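ok short thread about the calligraphy cloth bc people keep asking

bought it in January as a tablecloth, beige w/ characters printed all over and those little square red-brown seal stamps. got home and it was too narrow for the kitchen table. of course

so now its a background. I lay it under whatever small thing I need a photo of. 51 listings so far, same cloth every time

Wanda Rutkowska asked what it says. no idea!! Printed fabric, the writing is brushy and runs together and I can't read a word. If you can, pls tell me, slightly scared its a menu

things I've learned. iron it on the back. then fold it anyway bc you have no drawer space and lose all the ironing

creases don't bother me that much tbh. on plain beige they look awful, on this one your eye goes to the writing first

what works on it: plain stuff. pale wood, black dishes, unglazed clay. what doesnt: anything with a pattern. tried a floral saucer and it was soup

Ilse Hellwig says put a dark dish under anything pale or it sinks into the beige. she's right, annoyingly. 

also turn the cloth on a diagonal if the columns of writing start to look too much like a newspaper. takes 2 seconds, big diffrence

somebody offered me 280 for the cloth?? no. it's not even hemmed properly

stains: cold water, dab, leave it alone. do NOT scrub, the print goes fuzzy. I have a fuzzy corner and I think about it daily

ok block on the cloth, then block with the black dish
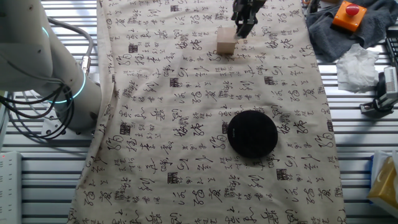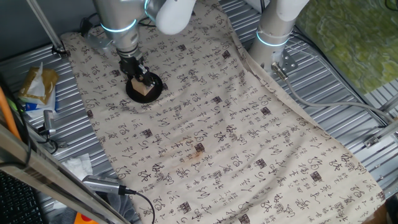 small wood block, calligraphy cloth, black dish in the second one only. team dish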